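Rovuner Hand-Guiding and Remote Teaching Kit

Show the arm once with your hands, then show it again from across the room. The Rovuner kit adds both ways of teaching to a small tabletop arm, and you can swap between them in the middle of a task without restarting anything. It's made by Haka in Peltstead and ships with everything needed to record, trim and play back a demonstration.

We've been building teaching gear for a while now, and this is the version we reach for ourselves – it's quick to set up, it's light in the hand, and it doesn't punish you for a clumsy first try!

Two ways to teach

Hand guiding. Squeeze the grip collar and the arm goes soft, so you can lead it through the motion the way you'd guide a child's hand with a pencil. Let go and it holds where it is. A thumb button opens and closes the gripper, and a second one drops a marker into the recording wherever you want one (the start of an insertion, say, or a pause before a lift).

Remote control. The handheld controller is a small copy of the arm with matching joints. Move the copy and the arm follows. You can turn the scaling down so a big sweep of your hand becomes a small, careful move at the other end, and for fiddly jobs this is the mode most of our users end up loving. It also keeps your own arms and sleeves out of the camera view, so the recording shows only what the robot will see later when it works alone.

Recordings from both modes land in the same format, in the same folder, and the Dinu software plays them side by side.
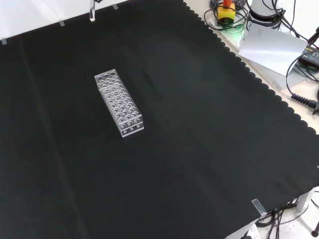 Choosing a first task matters more than most people expect, and we always suggest something with one clear goal and an easy reset. Lab ware is great for this. A tube rack gives you rows of identical targets, so one setup offers dozens of slightly different demonstrations, and you can turn the rack between takes to keep the arm from learning a single angle. Clear acrylic is the tougher version: with a second plate of holes under the top one, the circles overlap from many viewpoints, and a plain black cloth clipped over the table gives the cameras a calm background to work against. Start with an opaque rack if you like, get the motion right, then move to the clear one and watch what changes. Keep the emergency stop where your free hand can find it, and try it before the first recording of each session.

How many demonstrations?

It depends on the task, of course. For a simple pick and place, our starter project asks for 200, which sounds like a lot until you get going. Takes are short, and the marker button saves you from stopping to label each one. Bad takes are fine too – hold both thumb buttons and the last one goes into a separate folder, out of the training set but still there if you want to look at it.

"I tell everyone to teach slowly and then speed it up in Dinu," says Ataahua Brunton, who designed the grip collar. "If you hurry with your hands, the hurry gets recorded as well, and you'll see it in every run afterward."

The Dinu editor

Dinu opens each take as a strip with the camera views on top and the joint motion underneath. Drag the ends to trim. Click a marker to rename it. You can smooth a shaky stretch without touching the rest, and replay any take on the real arm at reduced speed before you trust it at full pace. The February update added batch trimming, a much-requested feature and a real pleasure to use after a long recording session.

What's in the box

Grip collar with two thumb buttons
Handheld controller and desk clamp
Emergency stop with cable
Two cameras with adjustable mounts
Dinu license for one workstation
Starter project with printed guide

Details

Kit weight, packed: 11 pounds
Recording rate: 200 samples per second
Part number: 1085
Power: wall adapter, included

Setup notes

Mount the cameras before you clamp the controller, and leave enough slack in the collar cable for a full turn of the wrist. Run the centering routine whenever the arm has been moved to another table. If the controller and the arm disagree by more than a little when you connect them, Dinu will ask you to line them up by hand first.

Spare collars and longer cables can be ordered separately from Haka. Please mention your arm model when you write, as the collar comes in two diameters.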